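Print this page | E-mail this article

Leave the loudness alone

Yolotzin Figueroa
15 May 2020

The broadcast trade settled its loudness problem some years ago, by agreeing to measure programmes over their whole length and to stop looking only at the peaks. Spoken-word recording for the web has borrowed the measurement and thrown away the reasoning behind it. I think this is a mistake, and I think the tools are making it worse.

The usual workflow goes like this. A speaker records at home into whatever microphone is to hand. The file is uploaded to a hosting service, which runs an automatic leveller over it, then a limiter, then an encoder. The listener's player may then apply its own gain. Four stages, each designed by someone who assumed that the others did not exist.

I went through 19 talks in the Firnutby lecture archive, where I look after the audio, and compared the uploaded masters with what came back from Burnix, the host we were using. Every file arrived at the target level. In that narrow sense the service did what it promised. In most of the files, though, the pauses between sentences had been lifted until the room tone was plainly audible, and dropped again at the first consonant of the next sentence. On a loudspeaker across a room this passes unnoticed. On headphones it is a fault, and most of our listeners use headphones.

The cause is simple enough. A leveller with a short window sees a pause as a quiet passage and raises the gain. If the threshold of its gate is set below the noise floor of the recording, the gate never closes. A studio recording has a low noise floor and gives no trouble. A kitchen with a refrigerator in it does. One fixed setting cannot suit both, and the upload page offers one fixed setting.

The standard reply is that consistency matters more than transparency: people listen on buses, and they do not want to reach for the volume control. I accept the premise. But a single gain change applied to the whole file gives consistency between files, and costs nothing in quality provided the peaks have room. It is one multiplication per sample. The trouble begins when a service also tries to give consistency within the file, second by second, without knowing whether it is looking at a quiet speaker or a silent one.

Orance, the desktop package several of our speakers use, at least shows the gain curve before it is applied. In one talk of 539 seconds the curve looked like a saw blade. The speaker had a slow delivery, with long gaps, and the software had treated each gap as an error to be put right. With the window lengthened to 30 seconds the curve was almost flat, and the result was easier to listen to than either the raw file or the hosted one.

There is a case for doing more where two voices share a recording and one sits far from the microphone. The Abeysekara interviews are of this kind, and I would not send them out untouched. The right place to make that correction is before the voices are mixed, on separate tracks, by someone who has listened to them. Once they are summed, the leveller can only guess who is talking.

My proposal is modest. Hosts should measure the file, apply one fixed gain, limit only those peaks which would otherwise clip, and put everything else behind a switch that is off by default. They should also publish the window and threshold they use. Over 600 words of our host's help page are given to cover art, and none to the time constant of its leveller - a number which has far more effect on what the listener hears.
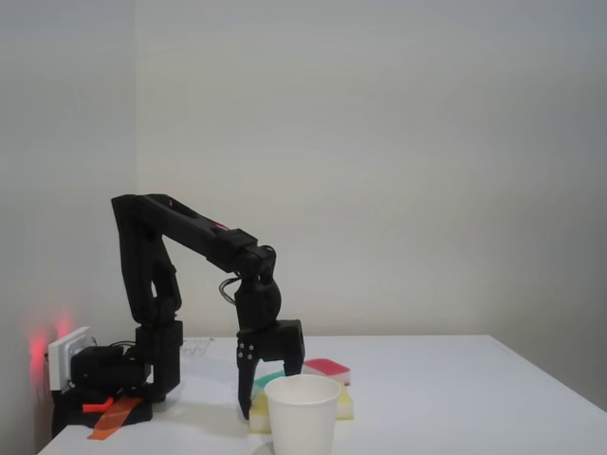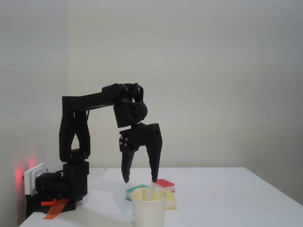 Black robotic arm at a white tabletop, two views.

We use cookies to remember your settings and to count visits. By continuing to read you agree to this.

Related items
Choosing a bit rate for speech
Room tone and how to record it
Why your limiter is working too hard
Mono or stereo for interviews?
Reading a gain curve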